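Wrapped Volumes and Covers – Gallery

The Zendberg reading room holds 1,485 bound items. Most of them circulate inside the building only, and the hardcovers and larger-format items are stored flat between uses. The notes on this page cover plastic wrapping and stacking as practiced at the Skesier Street annex. Page updated 30/07/2024.

Film is cut from a roll with 40 mm of overlap on the long sides. The cover is closed first, the film is drawn over the fore edge, and the ends are folded under the back board. Tension should be even. A tight wrap holds the boards against the page block and keeps dust off the top edge, but it also wrinkles across the corners and throws glare under the ceiling lights, so small type on a wrapped cover can be hard to read at the desk. Large type holds up better. 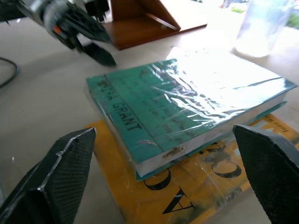

Teal hardcover in clear film, "GRANT" in black capitals, on top of a larger item with a mustard-yellow cover. Small brownish scuff on the teal cover near the page block.

Stacking order is by size, largest at the bottom. A stack should stay under 14 items for hardcovers and under 11 where mixed formats are used. Glossy covers slide against each other, and a stack that has drifted out of square should be rebuilt from the base – pushing it straight from the side puts load on the lower spines.

Marks on a cover are recorded before wrapping. The record gives the location (front, back, spine, edge), the color of the mark and its longest dimension. Scuffs to the cover are left alone. Loose cloth or lifting paper is set aside for the Kulkarni bindery, which takes one box per quarter, the last one in December.

Labels go on the outside of the film, lower left of the back cover. Earlier labels placed under the film are left in place until the wrap is changed. Adhesive tape touches film only, at no point the board or the paper.

Film stock is the Bistow medium weight. The light weight tears at the corners on anything thicker than a pamphlet and is kept for single sheets. Covers with raised lettering get the medium weight with the overlap moved to the back.

Contact: Zendberg reading room, annex desk | © Zendberg reading room | Back to top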